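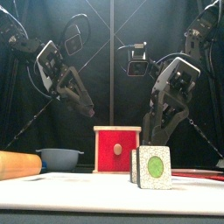
La boîte rouge et le cube moucheté

Première photo de la galerie, et déjà une de mes préférées ! Le plateau blanc, le fond noir, la boîte rouge vers l'arrière, le cube moucheté devant : tout ressort, on a envie de tendre la main et de tout déplacer.

À propos de cette série

Bienvenue dans la galerie Trelludero, notre collection de petits objets de table – 116 pièces à ce jour, rangées dans six tiroirs chez Basance. Melahat Kurtuluş compose les ensembles, Alper Kılıçarslan tient le catalogue (et relit mes légendes, merci à lui !). J'adore les rangées un peu lâches, avec de l'air entre les choses, et les surfaces mouchetées qui changent tellement d'un fond à l'autre. Les prochaines planches arrivent en décembre, avec 30 objets encore jamais montrés – des cubes, des boîtes, et quelques formes que je n'arrive toujours pas à nommer.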